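Stop buying dogs off a two line ad

Rant incoming, I have 6 minutes before I have to be somewhere.

Every January the ads pile up. "Puppies ready now, 400 each, first come first served." No parents listed. No vet name. Just a price and a phone number. And people pay it! Sight unseen, in a parking lot halfway to Brumstead.

My own dog Halley came that way, so I'm not talking down to anyone. I paid 510 and got a blanket and a handshake. Loved her from day one. Also spent the next year learning what bad hips look like in a young dog.
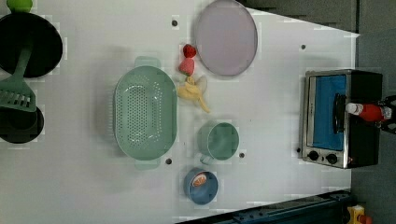 What I'd want the ad to say

Where the mother is. Can I meet her. Who did the shots and when. What happens if it doesnt work out - do you take the dog back, yes or no. Thats it. Not hard.

Killian Bodin breeds spaniels out past Mokadbridge and he disagrees with me, says long ads scare off good families and he'd sooner talk on the phone. Fine. Some people are better talkers than typers. 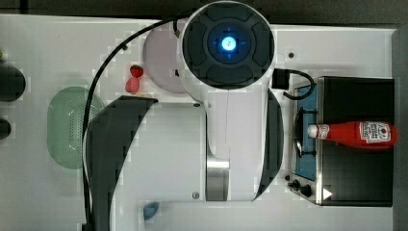 But a phone call leaves nothing behind. When the pup gets sick a month later, who said what? I want it in writing. Even a sloppy email.

And buyers, you're not off the hook. Oľga Říha, who fosters for the Vávra shelter, took in 2 dogs last spring from the same family. Same reason both times: too much energy. They were herding dogs. In an apartment. 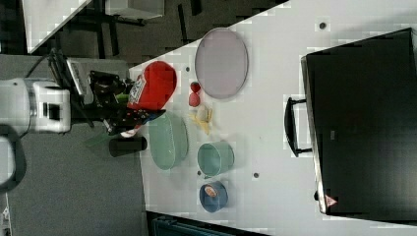 So ask the seller questions, sure, but let them ask you some too. A breeder who wants to know your work hours and wether you have a fence isn't being nosy. I'd drive a long way for that one. Walk away from the one who only asks how you're paying.

OK I have to go, the dog wants out.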